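Home testers wanted: Prestis two-arm kitchen kit

Tradex is looking for 20 households to live with a pair of robot arms for 14 days in March and then tell us, in writing and without mercy, what they thought.

The product is called Prestis. It comes as a bench-top kit: two arms, a rail to bolt them to, grippers, cabling, and the Tiêu software that tells the whole lot what to do. It's meant for small cafés, shared offices and the sort of home where the washing-up has become a diplomatic matter. We think it is good. We would think that, as we built it, and this is why we need you.

What you'd be doing

Mostly, owning cups. You'll set the kit up from the printed guide (please use the printed guide, Nazareno wrote it over most of a winter and he asks after it). After that you run one session a day, move your crockery about between sessions, and fill in a short diary. The diary has a box marked "Other remarks". Previous testers have treated this box as a form of therapy and we have no objection.

There are two calls with our support desk, one at the start and one at the end. If the arms do something you don't like, there is a large stop button. Press it, write down what happened, have a biscuit.

Who we're after

You need a sturdy table that you can spare for a fortnight, a socket within reach and a broadband connection that works on a Sunday evening. You should be over 18 and able to lift a heavy box with one other person. No technical background is required. If you do have one, we'd ask you to resist improving things until you've sent the kit back.

We're keen to hear from people with mismatched cupboards. Matching sets are lovely and tell us nothing. Left-handed households, please mention it. Households with cats, please mention that too, and be frank about the cat.

What the kit does at the moment

Cups and mugs into a dish rack is the job we care about this time.

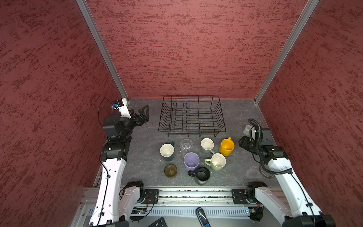 Plates are on the list for the summer, and cutlery is on a different list that we keep in a drawer. The kit doesn't wash anything. It doesn't dry anything either. One applicant last year withdrew on learning this and we parted on good terms.

Breakages: we'll pay for whatever the arms drop, up to £176 per household. Please put your grandmother's china somewhere else for the fortnight anyway. We can refund a price but we can't do much about your grandmother.

What you get

A thank-you payment of £1,000 at the end of the trial, provided the diary is complete and the kit comes back with all its bolts. Delivery and collection are on us. You also get first refusal on a Prestis at trade price, though you're under no pressure, and our sales people at Zutano have promised not to ring you during tea.

How to apply

Write to Nazareno Santoro, Trials, at Tradex. Tell us who lives with you, how big the table is and what's in your mug cupboard. A photo of the cupboard helps. Don't tidy it first. CVs will be read with interest and then ignored.

We reply to everyone, usually within the week.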